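Type and hit enter to search

An afternoon with the robots at Mertens

I've been meaning to write this up since Monday, 5th February, when I took the afternoon off and caught the bus over to Mertens for their open day. My neighbour Maribeth Javier had a spare ticket and I'm not one to turn down free coffee, so off we went.

Mertens make the software that teaches robot arms to do kitchen jobs, and most of the teaching happens in a made-up kitchen on a computer. I'd pictured a workshop full of clanking metal (and had worn my old shoes specially!) but it was mostly desks and very big screens. Hendrik Wouters showed our group round and was lovely about the daft questions, most of which were mine.

The project they were showing off is called Dallico. Hendrik said they'd built 111 different kitchens for it, and the arm gets dropped into one after another so it doesn't just learn its way round a single room. The one we watched was far posher than mine – stone worktops, dark wood cupboards, an island you could park a car on.

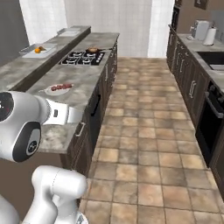 The Dallico arm at the kitchen island, with a plate of meat by the gripper and the frying pan over on the hob.

What surprised me was how much goes into the boring bits. Bienvenido Bañez, who builds the rooms, told me he'd spent most of August on drawers and oven doors, getting them to swing with the right sort of weight. He also said a job can be run 300 times overnight while everyone's at home in bed, and then somebody has to come in and look through the ones that went wrong. I asked if that was depressing and he said only before lunch.

Maribeth wanted to know when she could have one to do her Sunday fry-up. Hendrik wouldn't be drawn, but a chap behind us muttered "2044" and got a good laugh.

We had a go ourselves at the end, two at a time, steering an arm on screen with a little controller. I was dreadful. Maribeth was annoyingly good at it and has mentioned it every day since. They're hoping to do another open day later in the year, and I'll put the details up if I hear anything.

Contact | Copyright Reveler blog | Back to top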